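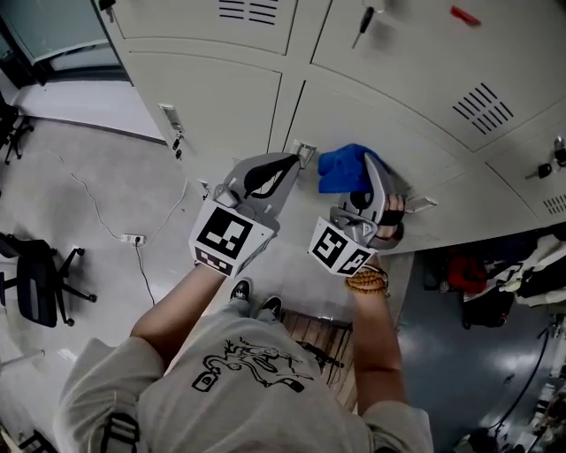

Page last changed: Nov 9, 2025

Search this site Go
Print this page | E-mail this page

Locker cleaning moves to the gripper crew

Wiping down the lockers at Usley used to be the last job of the evening shift. Since April it has been a day job, done with a gripper in each hand and a cloth in one of them. The motions are recorded and go to Deltura, where they are used to train the arms we expect to have on the cleaning route next year.

Six people have moved over from the evening shift so far. Pay grade stays the same and the hours are now 8 to 4. Neema Simiyu, who draws up the rota, has 32 sessions booked before the break, and each one covers door fronts, handles and vents.

The work is slower than cleaning by hand. Gumaro Salinas said his forearms were sore for the first two weeks and that he now asks for a pause after every row. Pauses are paid. Anyone who wants to go back to the evening shift can do so by telling Neema before the next rota goes up.

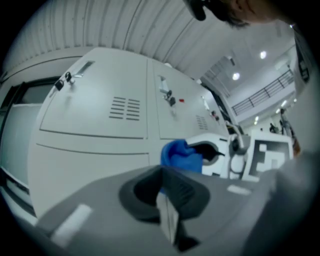 Wiping down the lockers with the blue cloth.

What happens to the evening shift once the arms arrive has not been settled. Huguette Coste is meeting with Deltura about it and will report at the next staff meeting. Questions can go to her or to Tatu Lema.

Please take your keys with you, and keep bags off the floor in front of the doors on session days.

Print this page | E-mail this page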